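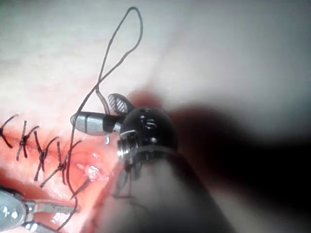
What is a start-up?

A start-up is a very young company that is built around a new idea and wants to grow fast. A bakery on your street can be new too, but it is usually happy to stay one bakery. A start-up hopes that people in many towns will use the thing it makes.

Where does the idea come from?

Mostly from a problem. Let us take Jivano, a small company from Nunden. The two women who began it were tired of losing bus cards. So they made a little tag which beeps when you walk away from your card. They made the first tags at a kitchen table, and they sold 119 of them at a summer market in July.
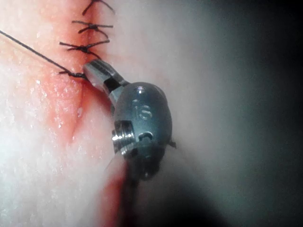 Who pays at the beginning?

A new company must buy many things before it earns any money. The person who starts the company is called the founder. Founders often use their own savings first. After that they can ask an investor. An investor gives money and gets a small part of the company in return. If the company does well, this part becomes worth more. If the company closes, the investor can lose everything.

Jivano asked 167 people and firms for money. Only Cindari, an investment firm, said yes, and it took five months until the papers were signed.

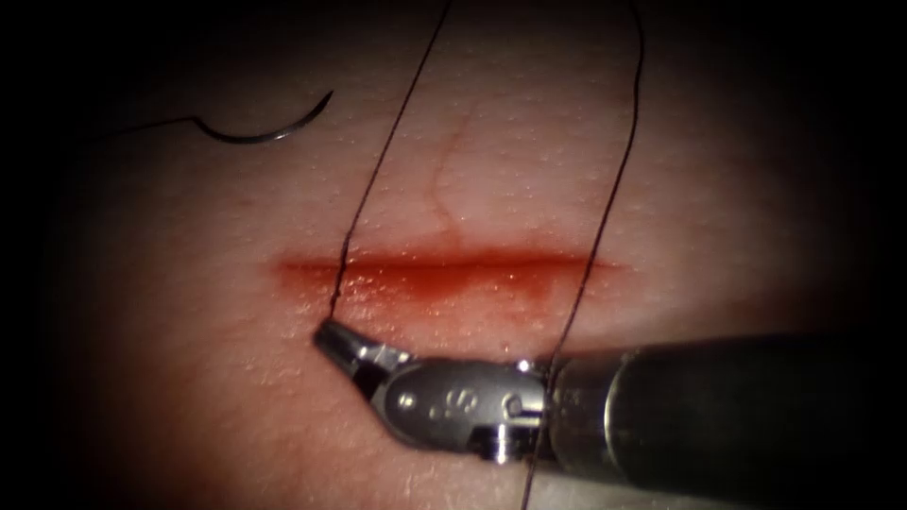 What is a pitch?

A pitch is a short talk in which a founder explains the idea. Often it lasts just three minutes. The founder must tell what the problem is, who has this problem, and how the company will earn money. At the Panicker Hall in Nunden there is a pitch evening every year, and over 200 people come to listen. Each founder may bring one thing to show on the stage, and when the talk is finished the listeners can ask whatever they want.
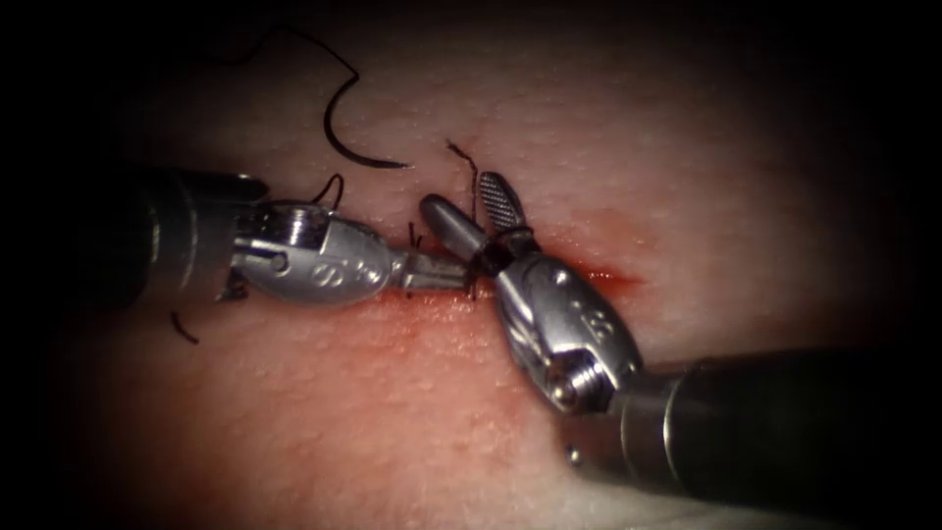

Some of the questions are difficult, for example "What will you do if a big company copies you?" A good founder has thought about this at home. It is also allowed to say "I do not know yet."

Can children try it?

You can practice with a friend. Choose a small problem at your school, think of something that would help, and explain it in three minutes to someone at home. Ask them to give you one hard question.

Last changed: 08/12/2024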